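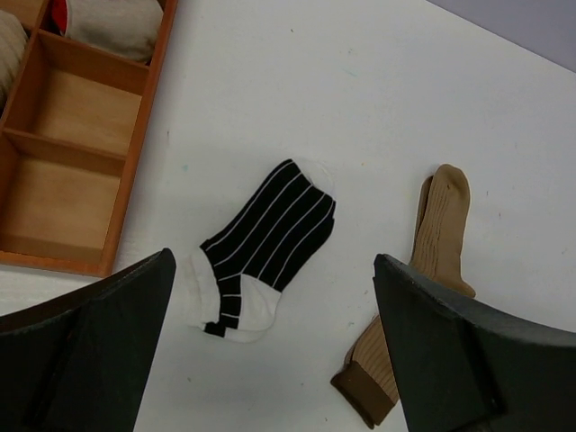
What was the Jemen wardrobe case?

The Jemen wardrobe case was a criminal fraud case over the online sale of clothes said to have been worn on television by the actor Rhun Beddoe. It ended with the conviction of one of the two people charged. Beddoe himself was arrested and questioned but never charged.

Background

Beddoe became widely known as the lead in the police drama Penry, in which he played a retired detective who returns to his home town. The character's clothes were part of the show's appeal, and fan sites kept lists of what he wore in each episode. When the series ended, the production company cleared its store in Provham. Some costumes were returned to rental houses, some were kept by cast members, and the rest were sold in mixed lots without certificates.

A number of these lots were bought by Mistoreck, a small memorabilia dealer founded by Kristýna Beneš, a former wardrobe assistant. Mistoreck sold through Jemen, a resale app that allowed sellers to mark items as "screen-worn" if they uploaded a statement of origin. At the time, Jemen did not check these statements.

The sales

Mistoreck listed its first Penry items in March. Coats and jackets drew the highest bids, while smaller items such as scarves, ties and socks were sold at fixed prices. Each came with a printed card carrying Beddoe's signature. The cards were later found to have been made from a single scanned autograph that he had given for a charity event.

Doubts were first raised by members of a fan forum, who noticed that the same raincoat had been sold more than once. A list compiled by the forum and passed to police named 43 items that members believed to be false or duplicated. Mistoreck replied that television productions normally buy several copies of a costume for stunt work and retakes, and that all of the copies could fairly be called original. This is common practice in the industry, and the argument became the center of the defense.

Arrests

Beneš and a business partner were arrested at the Mistoreck office in Provham. Beddoe was arrested at his home the same evening, after officers found messages in which he appeared to agree to a share of the sales. He was held for 35 hours and released on bail. Photographs of him leaving the police station were published widely, and an advertiser dropped him within a week.

His lawyers said that the messages referred to a planned book about the series. Prosecutors accepted this three months later and told him he would face no charges. Several newspapers printed corrections, and one paid him an undisclosed sum over a headline that described him as the head of the scheme.

Trial

Beneš and her partner were charged with five counts of fraud. The prosecution said that more than 200 buyers had paid for clothes that had no link to the program and had been bought new or secondhand in ordinary stores. Beneš denied knowing this and said that her partner had handled stock and listings. The partner pleaded guilty shortly before the trial opened.
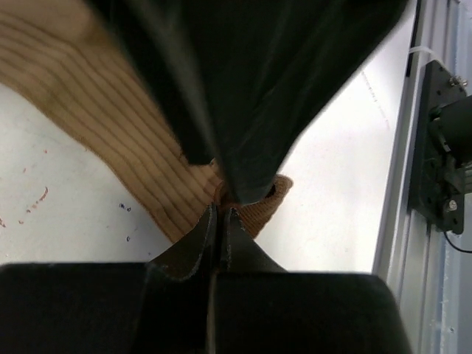 Much of the evidence depended on photo matching, in which a garment is compared with high-quality stills from a broadcast. The examiner looks for features that differ from one copy of a garment to the next, such as the place where a pattern meets a seam, a repaired buttonhole or an uneven hem. Fabrics vary in how well they suit the method. Corduroy, like the tan piece lying behind the dark green garment, has ribs that can be followed up to a seam and compared with the same point in a still, though the ribs appear to curve wherever the cloth does and have to be compared with care. Plain dark cloth gives an examiner less to work with. The defense expert argued that several of the prosecution's matches had been ruled out on the basis of stills that were too soft to support any finding.

The jury acquitted Beneš on all counts. Her partner received a suspended sentence and was ordered to repay buyers who could show proof of purchase. Mistoreck was closed before the trial ended and has not traded since.

Aftermath

Jemen withdrew the "screen-worn" label during the investigation. It was later restored for sellers who supply a letter from the production company or the rental house. The app also refunded its own fees to affected buyers, but did not accept liability for the sales.

Beddoe returned to television in a supporting role the following year. In interviews he has criticized the practice of naming suspects before charge, and has said that he no longer signs blank cards. Beneš has given one interview, in which she said she had gone back to costume work under a different name.

Some of the disputed clothes are still in private hands. Items from the case are occasionally offered for sale as curiosities, in some instances for more than the original buyers paid.

See also

Penry (television series)
Photo matching
Sports and entertainment memorabilia
Pre-charge anonymity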